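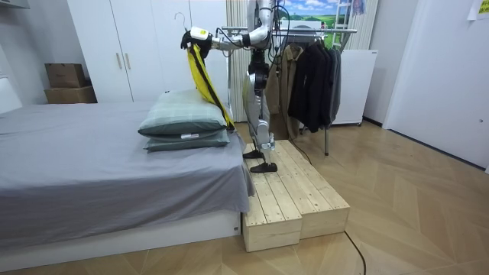
Évaluer une politique de rangement de vêtements sur cintre : protocole Vusby

1. Placer l'humanoïde sur l'estrade en bois, contre le lit – les deux caissons doivent se toucher.
2. Charger la politique Caven, entraînée sur 300 démonstrations téléopérées.
3. Exécuter 100 essais, en modifiant la position initiale du cintre avant chacun d'eux.
4. Consigner séparément les échecs de saisie et les échecs d'accrochage.

Tout essai interrompu par l'opérateur est compté comme un échec.

Articles récents
Plellum : annoter 2040 trajectoires
Étalonner la caméra de poignet
Jeu de données Martens, version d'octobre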